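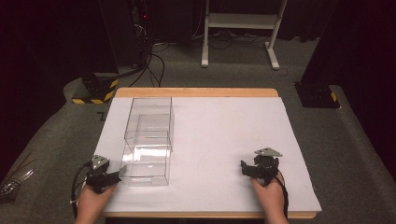 2 min read

Lekska Hand-Held Gripper Pair

The Lekska pair is a set of two hand-held grippers for recording two-handed tasks without a robot arm in the loop. The operator holds one gripper in each hand and does the job at table height. Jaw opening and wrist pose are logged for both sides against one clock.

Each unit has a compact black body with angular jaws and a metal plate on top. Both units are cabled. Power and data share the one cable, and there is no battery to charge between sessions.

Typical tasks are short pick, place, stack and nest sequences. Clear plastic boxes on a white board are a demanding case for any vision policy: thin walls, strong reflections, overlapping outlines. Jaw data from the Lekska gives a contact signal that does not depend on the camera.

Specifications
Weight per gripper: 449 g
Jaw opening: 66 mm maximum
Cable length: 10 ft
Logging rate: 20 Hz, both sides
Host software: Vulberg Recorder
Export: joint and pose tables, video index

Setup
Connect both cables to the host before starting Vulberg Recorder. Close and open each gripper fully once to set the jaw range. Route cables outside the forearms – a cable across the work surface will drag light parts. Left and right are assigned in software and can be swapped.

Compatibility
Recordings replay on the Millet two-arm cell with the standard jaw set. Other arms need a tool offset file. Offsets for the Linditz wrist were added in the February release.

Ordering
Sold as a pair only. Spare jaws and cables are listed separately. Technical questions go to Vlasta Ivanov, applications desk.

Page revised 3 March 2025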